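Budget for the second arm pair

The spreadsheet is at 2,049 for the arms and rail, before cables. Rasmus Ots wanted spare gripper jaws in the same order, which adds 90. I put them in. Lorar quotes 3 weeks. 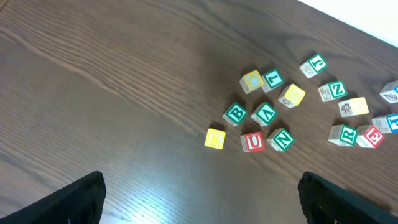
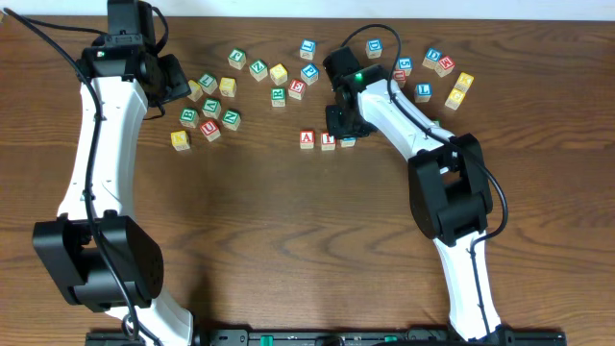

Letter blocks on the wood table, both times.

Should the spare servos go on the first order too?

Hold them until February. A full set from Flernov is 734, and their shipping charge is the same whether it goes alone or with the arms. Power supplies come first, and that line is still blank.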